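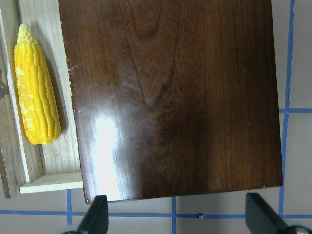
A varnished wooden board rests partly over a tray holding a replica ear of corn at the Rustetti handling station during Friday's open day at the Manzano Center.

GROSPORT — The Manzano Center for Applied Automation opened its teaching laboratories to the public on Friday, giving residents, students and local employers a chance to watch robot arms carry out everyday handling tasks and to speak with the staff who program them.

The center recorded 1,247 visitors between 9:30 a.m. and 5 p.m., compared with 800 at the previous open day. Groups from the Grosport school district attended in the morning, and the laboratories were open to all visitors after noon.

Most of the program took place on the ground floor, where four stations had been set up along the main corridor. The longest lines formed at the station run by the Rustetti project, a two-year study of how robots pick up, slide and set down ordinary household items. The items used at the station included a dark, glossy wooden board, a shallow tray of pale wood and a yellow ear of corn of the kind found in play kitchens. The work surface was marked off with blue painter's tape.

Staff explained that the tape lines let an operator return objects to a known starting position between attempts. Visitors were invited to choose a square and place an item there before the next attempt began.

Roscoe Escobedo, director of the center, said the choice of plain objects was deliberate.

"Families come in expecting to see a car door or an engine part," Escobedo said. "We would like them to see a robot deal with something from their own kitchen. A wide, flat board is difficult to get hold of, and a shiny finish makes it difficult for a camera to find the edge. People understand the problem as soon as they see it."

According to Escobedo, reflections from overhead lighting remain one of the main causes of failed attempts in the laboratory. The Rustetti team has chosen to keep the regular room lights in place during its trials, he said, so that results reflect the conditions in a typical home or small workshop.

The project has collected 300 hours of handling trials since it began and expects to complete its first phase in September. A summary of the findings will be made available at the center's front desk and to participating schools.

Elsewhere in the building, second-year students in the technician program presented a sorting line they had assembled during the spring term, and instructors gave short talks on safe working distances, gripper maintenance and the basics of motion planning. Kivosico, a Grosport packaging firm that employs several graduates of the program, held information sessions on apprenticeships in the upstairs meeting rooms. The firm said 61 people left their contact details.

The afternoon talk on gripper maintenance was moved to the lecture hall after the assigned classroom reached capacity. A second session was added at 3:45 p.m.

"The questions were very practical," Escobedo said. "Visitors asked how often the fingers are replaced, what happens when the arm loses its grip, and how long a person needs to train before operating one. Those are the questions we ask ourselves."

The center has offered technician training in Grosport for eleven years. Its courses cover robot operation, electrical maintenance and machine vision, and evening sections are available for working adults. Applications for the fall term are now open — forms may be picked up at the front desk or requested by mail.

Teachers who wish to arrange a class visit to the handling laboratory may contact the center's outreach office. Visits are offered on weekday mornings during the school year, last ninety minutes and are free of charge for public schools. Groups are limited to one class at a time, and closed-toe shoes are required in all laboratory areas.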